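Potting Table Tidy-Up: README

Hi, and welcome! Potting Table Tidy-Up is a collection of pictures and short written notes on one small household job: getting a set of children's garden tools, a tray, a stack of books and folders and a bit of soil to live together on one table. If you like small tools, storage bins and the quiet pleasure of a clear work surface, I think you will enjoy poking around in here.

Version: 11
Maintainer: Chi-keung Yang
Project home: Brelgate
Last change: September

What is in the collection

There are 958 pictures and 280 notes. A note is a few lines of plain text that goes with one or more pictures and says which things are involved, where they are, and where they ought to end up. Some notes are only a sentence long. A few ramble on, mostly the ones about trays (I got a bit carried away with trays).

The subject is always tidying. Tools come out, tools go back, crumbs of soil get everywhere, and the books stay put at the back of the table and need to stay clean. That last part is what makes the job interesting to me. Lots of people do their potting and their paperwork on the same surface, and a white tabletop shows you every speck of what you did.

The collection is split into four groups by the kind of tidying:

tools-out: children's garden tools on the tray or on the table, before anything is sorted
tools-in: tools laid side by side, handles one way
shelf: the organizer, the books and folders, and whatever else stands up straight
crumbs: soil on the tabletop and what is near it

Some pictures could go into two groups. We put each one in the group that the note talks about first.

The tray

The tray is the heart of it all. It is white, with thick rounded rims and a slightly recessed middle, and everything that has touched soil is supposed to go in it. Two of the yellow hand shovels share it here, one with a broad, square-ended scoop and the other a touch narrower, with the tip of a light green trowel poking out from under them. Soil crumbs have made it onto the table between the tray and the organizer. Pictures like this get the tag tray-overlap, plus soil-near-books.

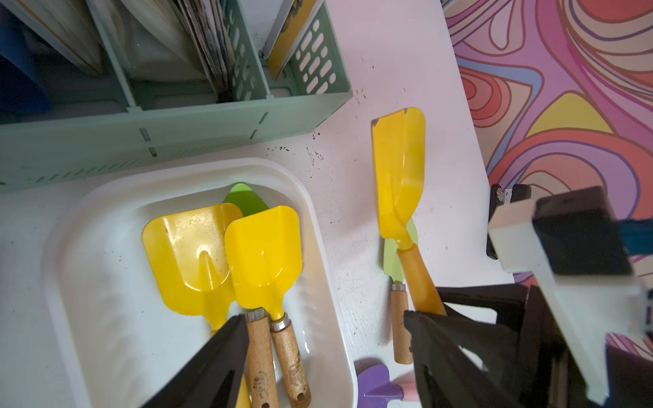

Naming the tools

We changed our minds several times about what to call things, so here is the list as it stands. Please use these words if you send in notes. They are the words people in Zeman Street households used when we asked around, and they are easy to type.

shovel: a hand tool with a broad scoop, whether the end is square or gently rounded
trowel: a hand tool with a narrower blade that comes to a point or a rounded tip
rake: anything with a rake head, even if you can only see the head
handle: used alone when the working end is hidden
tray: the flat, rimmed thing that the tools lie in
organizer: the upright holder with compartments for books and folders
wire basket: the black mesh kind that hangs up

Color goes before the noun and describes the part you can see best. "Yellow shovel" is fine. If the blade and the handle are different, write both: "red trowel, wooden handle." For the pale shades, pick the nearest everyday word and move on. I have lost a whole Saturday to the difference between lavender and lilac and I can't recommend it.

If a tool is partly covered, name it only if you are sure. "Tool, head hidden" is a perfectly good entry and there are plenty of them.

Laying out a full set

A full tray is a cheerful sight, and it is where the sorting notes get fun. With the handles laid toward the front you can grab any tool without digging for it, and you can tell at a glance which colors are in. The downside is that heads like to climb on top of each other at the back of the tray, so a small trowel can vanish under a bigger scoop.

The house rules we settled on:

1. Handles toward the front edge of the table, heads toward the back.
2. The rake goes at one end of the row. Its head is wider than it looks and it will tangle with anything placed beside it on both sides.
3. Matching colors go next to each other if there is room.
4. Nothing with soil on it goes behind the tray.
5. Paper and sticky notes go up off the table. A wire basket on the bar over the organizer is ideal. A second one on the side gives you somewhere for the odds and ends.

Rule 5 came last and made the biggest difference. Once the baskets went up, the strip of table between the tray and the books opened up and was suddenly easy to wipe.

A good one for seeing the whole layout has the rake head at the left of the tray, a red trowel and a lavender one in with it, and pink, yellow and natural wood handles toward the front. The mint-green organizer sits against the back wall with its four compartments full, and the sticky-note pad is up in the basket above it.
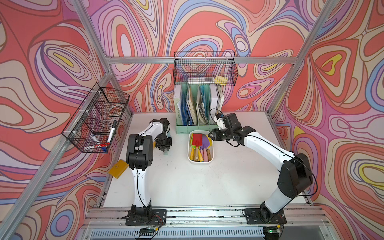 The organizer and the books

The organizer gets its own group because it behaves so differently from the tray. Things in the tray lie down and slide. Things in the organizer stand up and lean. The slots in its sides let you see how full a compartment is, and they also let crumbs in, so "check the slots" turns up in a lot of the shelf notes.

When you describe the organizer, give the colors of the folders and books from left to right if you can see them. Titles are optional. Most spines can't be read at the size we publish, and guessing at them has caused more corrections than anything else in the collection. Leave the title out if you have to squint.

A tightly packed compartment is tagged full. If a book leans on a divider, add leaning. Both tags can go on the same picture. There is no tag for "untidy," because the two people who first tried to use it could not agree on a single folder.

Soil

Soil turned out to be my favorite thing to write notes for, which I did not expect! A few dark specks on white can change what you would do next. You would sweep before moving the books, for instance, or lift the tray straight up and not drag it.

Please say where the soil is by naming the two nearest things ("between the tray and the organizer"). Don't estimate how much it weighs or how many crumbs there are. The three tags are:

specks: separate dark bits you could pick up one at a time, if you were very patient
patch: bits close enough together to need a brush
none-seen: nothing visible on the tabletop

None-seen means exactly what it says. It makes no promise that the table is clean.

What the notes look like

Each note has a short title, a body and one line of tags. Here is one, copied straight from the tools-in group:

Title: Rake to the end
Body: The rake is in the middle of the row and its head sits over two trowels. Lift the rake first, then bring the trowels level with each other and put the rake back at the left. Handles stay toward the front.
Tags: tools-in, rake, tray-overlap

And one from shelf:

Title: Sweep first
Body: Specks between the tray and the organizer. Sweep them toward the front of the table before taking any book out. Push the leaning book upright afterward.
Tags: shelf, specks, leaning

Bodies are kept under 90 words. We trimmed a few of the older ones to fit, and the longer originals are in a folder called long-notes for anyone who likes them the way I do.

Good uses

We put this together for people who write about, teach or study household sorting. It has worked nicely for vocabulary lists, for practice in giving clear instructions, and for matching a written note to the right picture. The Gerkham evening class used the tool names for a labeling activity and sent back a stack of useful fixes, most of which are in this version.

It is a poor source for gardening advice. There is hardly any planting in it, and none of the notes say which tool suits which job. It also shows a narrow range of things. If you need full-size spades, hoses, pots or a shed, you will have to look elsewhere.

Known problems

Yellow-green and light green are mixed up in some of the early notes. If the color matters to you, go by the picture.

"Basket" was used for both the organizer and the hanging mesh ones up to version 4. We have gone through most of these by hand. If you find a basket full of books, it is the organizer.

The tools-out group is larger than the other three. Taking everything out is more fun than putting it away, and it shows.

A handful of notes mention a tool that is completely covered in the picture. They are tagged hidden, and you may want to skip them for matching work.

Contributing

Notes are very welcome, including short ones, and so are corrections to the notes we have. Send one file per note, use the tool names above, and put the tags in the order they appear in this README. Chi-keung reads everything and usually answers within a week – sooner if it is about trays.

If you would like to suggest a new tag, include three notes that would use it. The last tag added this way was leaning, proposed by a reader in Mornetti, and it is now one of the most used tags in the shelf group.

Changes in this version

Added the wire basket entry to the naming list
Merged "hand shovel" and "shovel" into one word
Moved the long originals into long-notes
Fixed the left-to-right color order in the shelf notes
Removed the tag "untidy" for good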